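Boletim técnico da Zacharopoulos – Automação e manutenção

Célula de recolha de peças: revisão de setembro

A célula Dradach voltou ao regime normal depois de uma paragem programada para rever a garra, o feixe de cabos e a fixação das caixas. O trabalho foi coordenado por Edmund Pawłowska, da Brurkow, com apoio da equipa interna de manutenção. Ficam registados os procedimentos adotados, que substituem os da folha de serviço anterior.

Fixação das caixas

O desvio de posição detetado em agosto não tinha origem no robô. As duas caixas metálicas deslocavam-se sobre o tampo quando um dedo da garra tocava na parede durante a recolha, e o erro acumulava-se de ciclo para ciclo. A calibração da câmara foi repetida duas vezes antes de se verificar a bancada, ordem que passa a ser a inversa: primeiro a fixação, depois a calibração.

As caixas ficam uma atrás da outra, presas com um grampo de barra na zona de encontro, do lado esquerdo. Entre o grampo e o bordo coloca-se um calço de madeira. O aperto faz-se à mão, sem prolongador. Um aperto excessivo deforma o bordo e altera a inclinação da parede, com efeito direto no modelo de colisão. As referências de posição são verificadas no início de cada turno.

O fundo e as paredes da caixa da frente apresentam riscos e zonas gastas. Não se prevê a substituição. O limiar de segmentação foi ajustado para que essas marcas não sejam lidas como arestas de peças, e o ensaio de aceitação passou a ser feito com a caixa tal como está.

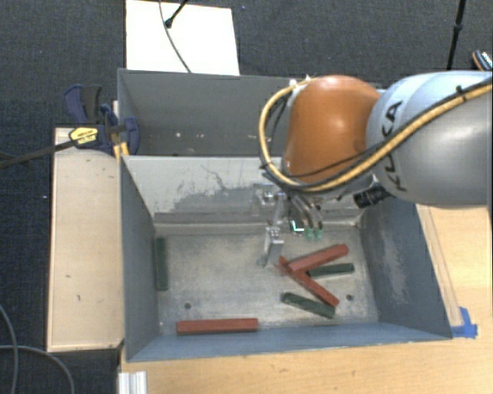 Garra e pontas dos dedos

A garra foi desmontada, limpa e remontada com parafusos novos. As pontas verdes são consumíveis e passam a ser inspecionadas a cada 500 ciclos. Trocam-se sempre em conjunto: uma ponta nova ao lado de uma gasta desloca o centro de preensão e a peça roda ao ser levantada. As pontas de reserva são fornecidas pela Vikutwood e estão na gaveta inferior do armário de ferramentas.

Depois da troca, o ponto central da ferramenta é medido de novo e o valor é gravado no controlador KUKA com a data e as iniciais do técnico. Não se reutilizam valores de montagens anteriores, mesmo que a diferença pareça desprezável.

Mangueira e cabos

A mangueira contorna a articulação laranja e os cabos pretos seguem o mesmo percurso. A folga do laço deve ser confirmada com o braço nas posições extremas, a velocidade reduzida. Se a mangueira esticar na rotação do punho, alivia-se a abraçadeira mais próxima e repete-se o movimento completo. As pontas das abraçadeiras cortam-se rentes na próxima intervenção; as compridas podem prender-se no feixe.

Ensaio de aceitação

O ensaio usa blocos retangulares vermelhos e verdes-escuros, dispostos sem ordem na caixa da frente. Os casos a incluir obrigatoriamente são o bloco encostado à parede e os blocos sobrepostos. O primeiro exige aproximação inclinada; no segundo, o programa deve recolher o bloco de cima antes de recalcular a posição dos restantes.

Na última série foram feitas 200 tentativas, com uma duração total de cerca de 120 minutos. As falhas concentraram-se nos blocos paralelos à parede, onde a margem para o dedo é menor. A distância mínima à parede foi corrigida no programa 704, que é a versão em vigor. As versões anteriores continuam no arquivo, sem permissão de execução.

Pendente: a Brurkow vai enviar o desenho revisto do suporte da garra. Até à sua receção, mantém-se a montagem atual e qualquer folga no suporte deve ser comunicada à manutenção antes de se retomar o ciclo automático.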